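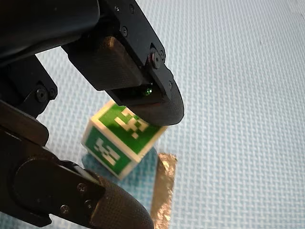
Ticket 1274
Product: Tademero play mat, pale, textured, plus the small cube set
Opened by: Laine Vaher
Status: closed 9 Jun 2018

Laine:
Hi! I bought the mat and the bag of little cubes together from your Bastach shop and I love both of them, but I have a problem with the mat and I'm hoping it's a known thing. It won't lie flat. One corner keeps lifting (the one that was on the inside of the roll, I think) and when a cube is sitting anywhere near it, the cube goes over or slides. I've left the mat out overnight twice, weighed down with cookbooks, and it's fine for maybe an hour and then up it comes again.

The other thing is a slightly oily feel on the textured side. Is that supposed to be there? The cubes pick it up and then they pick up every bit of lint in the house.

Ilze Raudsepp, support:
Hi Laine, sorry about the corner. Which side is up, and what surface is under the mat? Also, did you wash it yet? The film is left over from the mold and it comes off with dish soap.

Laine:
Textured side up, on a painted desk. Not washed, I was scared to! The label says wipe only.

Ilze:
Wipe only is for the printed mats, they got the same label in that batch. Yours can go in the bathtub. Lukewarm water, a little dish soap, soft brush, rinse, then roll it up the opposite way from how it came and leave it rolled for a night with a towel inside. Please don't use a hair dryer on it. We've had people do that and the edge goes wavy for good.

Laine:
OK, did it. Bath, soap, old nail brush. The film is gone, yay, and the texture feels a bit grippy now. I rolled it backward around a towel and left it till after breakfast. The corner is better but not totally down. If I put my ruler next to it I can still see light underneath.

I washed the cubes too while I was at it, hope that's allowed.

Ilze:
Cubes are fine in soapy water, just dry them before they go back in the bag. For the corner, try it once more with 500 grams or so of something flat on that corner only, on the floor this time. Painted desks can be slick and the mat creeps back into its curl.

Laine:
Floor did it!! I used a bag of sugar on a cutting board and forgot about it for two days (we were at my sister's in Pärn). It's flat, it stayed flat when I moved it back to the desk, and I can set a cube right on the corner and it stays put. I even bumped the desk to check.

One last question, do you sell the cubes separately? My bag was one short of what it said on the tag and I'd like a few spares anyway.

Ilze:
Great! Refill bags are item 162 in the catalog, under Berkik. I've added the missing one to your account as a free replacement, so you don't need to order for that. Closing this, just reply if the corner comes back up.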